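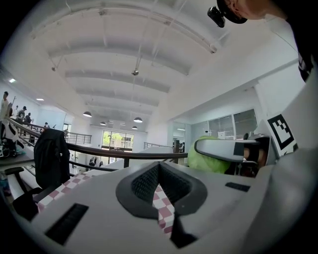
Wednesday, January 9, 2019

Second day back, and I wanted to get this down before I go home and forget half of it. We had the hand-held grippers out again for the Alteo set, and I spent a good part of the morning reacquainting my wrists with them. Two weeks off does nothing for your technique, I can tell you. My first several grasps were the jerky, overconfident kind that I'm forever telling other people not to make, and I threw them all out before lunch so I wouldn't be tempted to keep them.

The count stands at 2,533 usable episodes, of which 279 are soft items (bags, cushions, folded cloth, anything that gives when you squeeze it). That is thin, and I think it explains why the Pidum policy is so timid with fabric. It closes, feels nothing firm, opens again, and hovers there like someone trying to pick up a sleeping cat. Stuart Rowbotham thinks the trouble is in how we cut the episodes, with the release chopped too short, and he may well be right. We agreed to try both things, but one at a time, please, so that we know which of them helped! I'll add soft grasps first and leave the cutting script alone until that's trained.

Things I want to remember about soft items, mostly for my own sake but Stuart asked for them too:

Come in slower than feels natural. With a hard object the fingers tell you when to stop, and with a cushion they don't, so you keep squeezing and the recorded width ends up much narrower than it needs to be.

Keep the marker on the finger facing the lens for the whole close. A bulging piece of fabric can ride up over it, and then the width estimate jumps. I had a run of these in the old Jerkero recordings and only noticed when I plotted them, long after everyone had gone home for the holidays.

Lift, wait a breath, then move. The pause looks silly when you're doing it but the segmenter likes it very much.

Try to vary where you grab. I have a habit of going for the nearest corner every single time, and the model has picked up my habit nicely.

Calibration: I redid the finger width on both grippers, 4 passes each. Gripper 2 was reading a touch wide at full open and is now fine. The old values are saved next to the new ones in case I've done something foolish. Stetsiuk (the labeling tool, for anybody new reading this) still refuses to load a session if there is a space in the name, so underscores, everyone, underscores.

I also went back through some of the May sessions this afternoon while the upload crawled along. They hold up better than I'd feared - the motion is smooth, and whoever did the tagging was very patient. What they lack is failures. Every grasp in there succeeds, and I'd dearly like a few slips with a calm second try, so the policy has something to go on when it misses. I've put that on the sheet as its own category, "miss and recover," to be tagged separately from the clean ones.

Tomorrow: charge both packs overnight (done, as of ten minutes ago), start with soft items while I'm fresh, then swap with Stuart so it isn't all my right hand. Ask him where he put the spare finger pads. Check that the upload finished before wiping the cards.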